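Gomavstead Shared Rooms: progress report to the Kallano fund
5/25/20
Reading time: 3 min
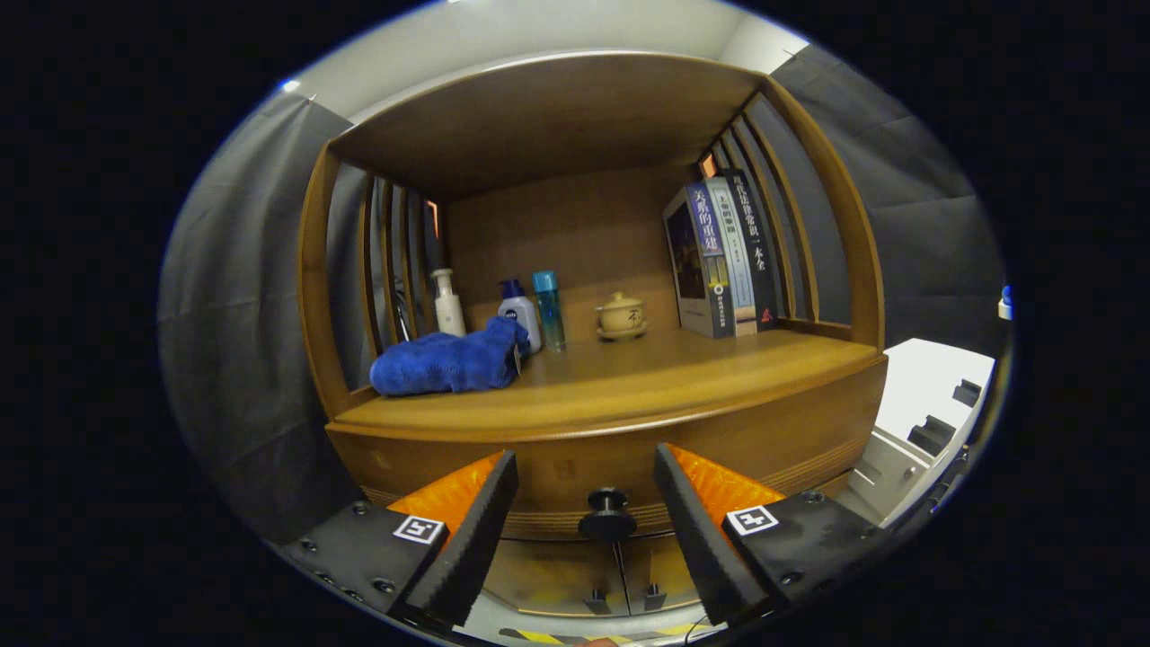
Open shelf of the display cabinet, with towel, bottles, cup and books.

Prepared by Jarrah Kingi for the grant officer.

Money first. The grant was 1000 and we have spent 104 of it, all on second-hand furniture and moving it. I was asked at the last review why the figure was so low. My answer is the same as it was then: I don't think the rooms need much more buying, and I am not convinced that the storage plan in the original bid was a good one.

The bid promised that each of the 4 rooms would have "a dedicated place for personal and shared items". The cabinet shown is the most finished of these. It is a decent piece, warm honey-brown wood with slatted sides and a curved top, and I have no complaint about it as furniture. My doubt is about the way it is being used. The open shelf was meant for books and a few things worth looking at. At present it holds three books upright at the right, a small lidded tea cup on its saucer, three bottles (one of them Nivea) and a blue microfiber towel left in a heap near the front.

The books and the cup are what we had in mind. The front book is 关系的重建 and the other two also have Chinese on the spines, so the request for Chinese titles has at least been met in this room. The bottles belong in a washroom or in the drawers underneath. As for the towel, the plan says "folded, squared to the shelf edge", and it isn't.

Iturra, who supplied the storage guide, told us that people would settle into the layout within weeks if it was clearly explained. I have read the guide twice and I still can't find what that claim rests on. It has a lot to say about zones and very little about where a person puts a towel when they have only one hand free. I would not pay for the second part of it.

Cultix have offered labels and shelf dividers for all the rooms. I have asked for a price and a sample. Labels may help with the bottles. I doubt they will do anything for towels, which need a rail, and a rail was taken out of the budget before I joined.

What I propose for the next period:

- Move bottles off the open shelf in this room and keep them off it.
- Fit one rail and see whether towels end up on it before ordering any more.
- Keep the books where they are. Add to them only if residents ask.
- Hold the order with Cultix until the sample has been tried.

The target of all rooms "fully arranged" by August stays in the plan because it was in the bid. I would rather you heard now that I expect to miss it in two of them. A revised spending sheet will follow once the rail has been priced.

J. Kingi

Related items
Gomavstead: furniture list and costs
Notes on the Iturra storage guide
Kallano fund: how to report a change of plan
Cultix dividers: questions sent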